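Project Diary – Entry for 24 December 2021

The laboratory closed to visitors at noon, and the teleoperation team used the remaining hours to continue the demonstrations for the desktop servicing task. Mr Munther Qudah operated the leader handset. I kept the written log and reset the workspace between attempts. Mr Hazem Chraibi joined by telephone for the first part of the session and asked that the minutes of the last meeting be corrected, which has been done.

The target agreed with Unance is 500 accepted demonstrations by the end of January. An attempt is accepted when the operator completes the movement without a pause longer than 2 seconds and without touching any part other than the one named in the task sheet. The Tundex software marks pauses by itself. Contact with other parts has to be judged by the person keeping the log, and I have asked that a second reader review my decisions in the new year.
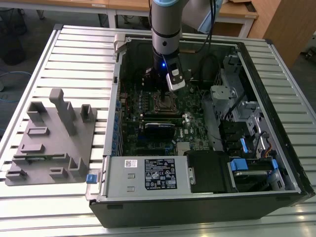 Mr Qudah's practice is to divide each demonstration into an approach, a halt and a working movement, and he has asked that new operators be taught in the same way. The approach is made at moderate speed from directly overhead. The halt is taken above the part, and it is here that most of the teaching value lies, as the learned controller has tended to rush this stage and arrive to one side. For the processor task the halt falls with the gripper straight over the socket, so that the square metal frame and its lever can be considered before anything is touched. The memory slots lie immediately below the socket on this board, and an operator who drifts in that direction while descending must withdraw and begin again. The small blue light on the gripper is a convenient point for the eye to follow during practice.

We recorded 30 attempts under these rules, of which 11 were rejected. The greater part of the rejections came early, when the handset scaling was still set for the previous task. After Mr Qudah reduced it the movements became noticeably calmer – he remarked that the arm at last felt as slow as his own hand. I have entered the new value in the Tarkum register so that the morning operator does not restore the old one.

There was some discussion as to whether rejected attempts should be kept. Mr Chraibi favours deletion. My own view is that they should be stored separately, for a drift followed by a correction may be of use at a later stage. The matter is referred to the Dankwa review.

The handset was returned to its cabinet and the log signed by both of us. Work resumes in January with the release of the lever.

Print this entry | E-mail this entry
Shares: 2 | Comments: 0

Recent entries
Handset scaling and operator fatigue
Notes on the Unance acceptance rules
Tarkum register: how settings are recorded
First week with the Tundex software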